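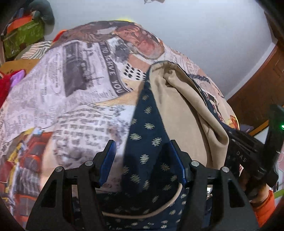 Lachlan Waaka

I am a hoarder of cloth. There, I've said it. Newspaper print is my great weakness (the one with "TO SERVE YOU" across it in big dark letters had me at first sight), and anything navy with a little cream and gold pattern comes home with me too. Put the two together and I'm happy for a week!

Keeping it all in order is another matter, so these are the things that work in our house in Beddoe.

Wash new fabric before it goes anywhere near the shelf. I do mine on a cool cycle with a splash of white vinegar, darks well away from pales. Navy is a terror for running the first time, and I once turned a whole set of cream napkins the colour of dishwater. If you're not sure, wet a corner and press it hard on an old white hanky.

Iron busy prints on the back. You can't see a crease in all that tiny lettering until the thing is hanging up in daylight, and then you can see nothing else.

Fold everything to the same width. I use an old cutting board as a template: wrap the cloth round it, slide the board out, fold once more and stand it upright in the drawer like a book. Long strips I roll instead, pinned at the end, and they live in a shoebox. Mine is on its 3rd lid.

Keep the prints out of the sun! Off-white goes yellow along the fold before you've noticed, so I refold the lot every 4 months or so, usually on a Wednesday evening with the radio going.

For small bits, anything less than a hand's width, I have one bag and one bag only. When it's full I have to make something: bunting, jar covers, a pocket for the pegs. A navy strip makes a lovely band across a plain tea towel, by the way, as long as you turn the ends under twice.

Next time I'll have a go at getting candle wax out of a tablecloth. My sister in Lesum swears by brown paper and a warm iron.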